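Drawers and doors, week by week

2025-11-16

I have been helping with the robotics club since January, and a few parents have asked me what we do in there all afternoon. I keep saying "opening things," and I can tell it doesn't sound like much. So I'm writing it down properly.

The club is called Cirko. We meet once a week for 2 hours. There are no trophies to chase this term. The students picked one project and we are staying with it until the end of the school year. The project is to get a robot arm to open the kinds of things people open at home: a drawer, a cabinet door, later maybe a jar. Prakash Menon runs the technical side. I do the scheduling, the snacks, and most of the writing, and I have picked up enough to be useful at the table.

How the project started

Last year the club did line-following cars, and the students who came back wanted something harder. Yolanda Espinoza, one of the older students, made a list of every handle and knob in her family's kitchen and brought it in. She had written down which way each one pulled and whether you could do it with one hand. We used that list to choose the first tasks. The project name, Orari, was also hers. She says it doesn't mean anything and she liked how it looked on the folder.

Money was the first problem. Our budget for the year was $2000, and most of it was already set aside for parts and repairs. We decided not to buy any furniture. Everything the arm practices on was given to us or found at a yard sale. That turned out fine. Old furniture has odd handles, and the students learn more from those.

How a session goes

We split into pairs. One student drives the arm and the other keeps the log. After ten tries they switch. The log has a line for each try with the start position, what went wrong if anything did, and a short comment. The comments were useless at first ("bad," "bad again") so Prakash asked for a full sentence each time. Now we get things like "The fingers closed before they were past the lip," and that is something you can work with.

A try counts only if the drawer or door opens far enough to get a hand in and nothing else on the table gets moved. The second part of that rule causes the most arguments. If the whole box slides forward, the drawer hasn't been opened, even if it looks open from where you are standing. We went back and forth over this for most of one afternoon and then wrote it on the board so we wouldn't have to do it again.

Our target before winter break is 40 good tries on each task. We are ahead on the drawer and behind on the door.

What is hard about a drawer

The drawer we use has a thin wooden lip along the top and no knob. A person hooks their fingertips over it without thinking. For the arm, the fingers have to come in low and flat, stop in the right place, and then pull straight back. If they come in a little high they slide over the lip. If they come in a little low they press on the drawer face and push the box toward the wall.

The students first tried to fix this by going slower. It helped a bit. What helped more was always lining up in front of the drawer before moving in, so that the last part of the motion is short and straight. Yolanda worked that out from the log. Almost all of the good tries had started from the same spot.

We also put something on top of the box so it has a little weight and so there is something up there that must not be knocked off.

What is hard about a door

The door has a bar handle, and getting hold of it is easier than the drawer lip. The fingers go on either side of the bar and close. The trouble comes afterward. A drawer comes straight out and a door swings, so the hand has to follow a curve. If it doesn't, the grip twists on the bar and slips, or the arm stops itself because it is pushing too hard.

The view from the wrist is what the driver watches for the grab. It takes practice to read. The handle fills so much of the picture that you lose track of how far away you are, and the arm's own shadow on the wall confuses everyone for the first few weeks. Some of the students have learned to use the shadow to judge distance. I still can't do it.
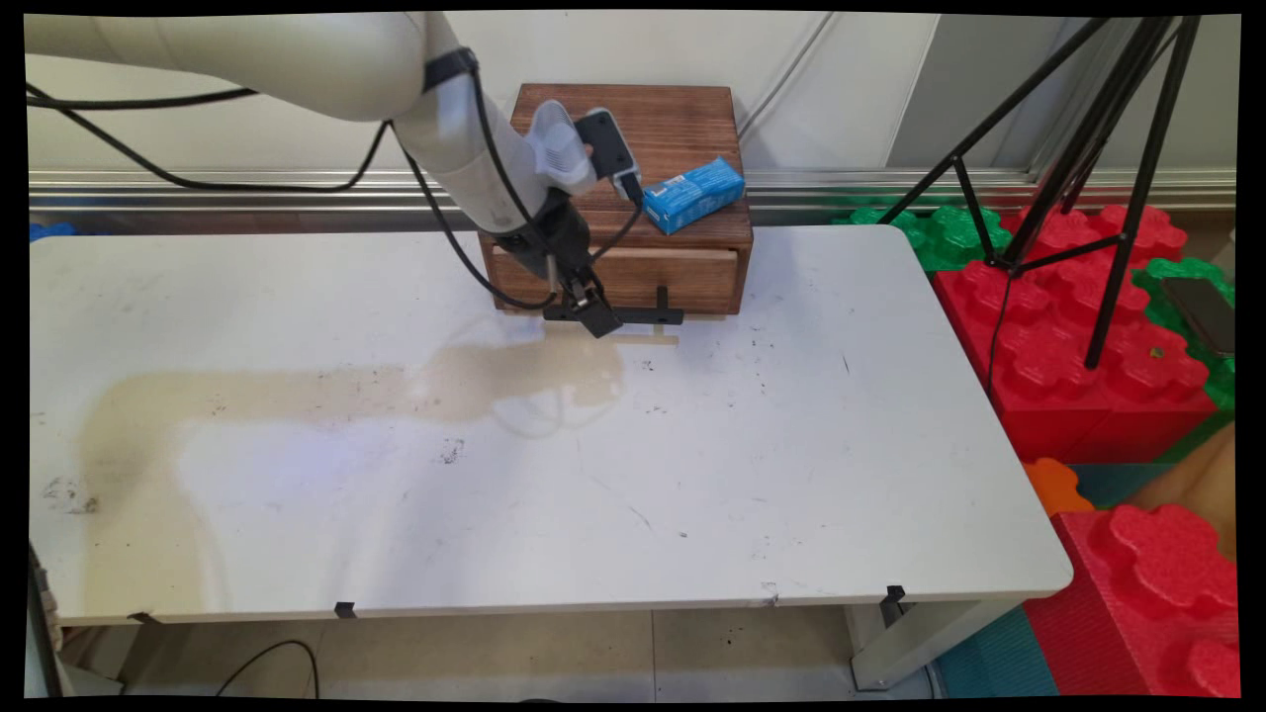
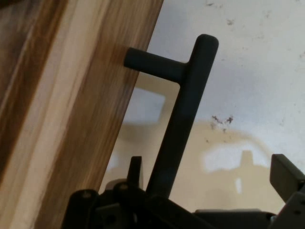 The drawer from the outside, and the door handle from the wrist.

What's next

We have 4 sessions left before the break. The plan is to use three of them on the door and keep the last one for cleaning up the logs, which are in two different notebooks and one spreadsheet that don't agree on how to write the date. Prakash wants all of it in one file before anyone goes home for the holidays.

After the break the students want to try a cabinet with two doors side by side. I would like them to finish the single door first, and I expect I will be outvoted.

If you have an old nightstand, a bread box, or anything else with a drawer or a hinge that you were going to throw out, please let me know before you do. Small is best. It has to fit on the table and I have to be able to carry it up the stairs.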